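Robot work cell code asks for promises, critics say, and checks few of them
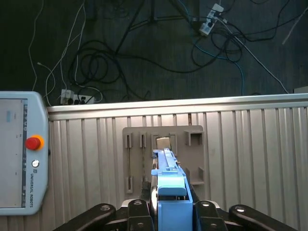 8/8/26 – A new code of practice for small robot work cells will take effect in September at the Ondwood workshops in Hirnomdale, and not everyone who has to follow it is convinced it will change much.

The code was written by Lacerda, a consulting firm hired by the site's owners after tenants complained that each lab had its own idea of what a safe setup looked like. It runs to 60 pages. It covers who may change a gripper, where the teach pendant is kept, how an emergency stop is tested and how power cords are run on the floor next to a cell.

Much of that sounds sensible, and some of it is overdue. The trouble starts with how the rules are enforced. Of the 16 sections, only 3 call for a visit by someone from outside the lab. For the rest, the team fills out a form, signs it and keeps it on file.

"If I sign a paper saying my cables are tidy, all you know is that I own a pen," said Natanael Peixoto, a technician with Himolon, one of the tenants. He would have liked a shorter code with surprise visits.

Rogério Quintana, who led the writing at Lacerda, disagrees. He said small teams would never have accepted regular inspections and that a written record gives managers something to go on when a problem comes up. Asked what happens to a lab that files its forms late, he said that was up to the site.

The site has not decided. Prakash Chowdary, its operations manager, said late labs would get a reminder first and "a conversation" after that. No fines are planned.

The gripper section has drawn the most questions. It says any part fitted between the wrist and the work must have a drawing, a listed weight and a named person who approved it. That is easy enough for a part bought from a catalog. Labs that make their own fingers and adapters may change them several times a week, and the code does not say whether a small change to a part needs a new approval. Lacerda says "use judgment," and the labs have been doing that all along.

Then there is the stop test. Teams must press the emergency stop at the start of each shift and write down the result. The form has a box for "passed" and a box for "failed" but no space to say which stop was pressed – an odd gap on a site where some cells have more than one.

Lucimara Bezerra, who runs a test lab in the building, said she will follow the code and does not expect it to cost her team much time. She is less sure it will make anyone safer. "We did most of this already. The people who didn't will now have a folder."

Tenants can send comments to Chowdary at extension 3141 until the code takes effect. He said any changes would be posted at the front desk.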